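What Our Hall Throws Away
Project report by Kanini Biwott and Primo Melis, Environmental Studies, second year

When we started in November we thought we would be writing about food waste, and we did mean to! But our hall at Stasen has 176 residents, and once we began asking them what they had sitting in their drawers, the talk kept coming round to dead batteries and old chargers, so we followed it there.

Our survey went out by email and on paper (the paper one did far better, thanks to Ghada Mansour at the front desk). We asked people what they did with small electrical things once they stopped working, and 40 of them told us they simply put them in the kitchen bin.
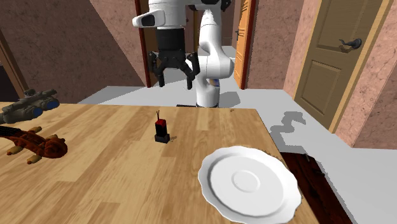
Small electricals are the awkward part of any recycling scheme, and we spent longer on sorting rules than on anything else. Our first list went by what a thing was called, which fell apart quickly. Take the little red and black object with the two prongs on top: one of us would put it with the batteries and the other would say walkie-talkie, and those go in different tubs. So we rewrote the list to allow a third tub, marked "ask," and Khalil Issa kindly agreed to go through it at the end of each month. The tubs are still by the laundry door, and we hope next year's group will keep weighing them.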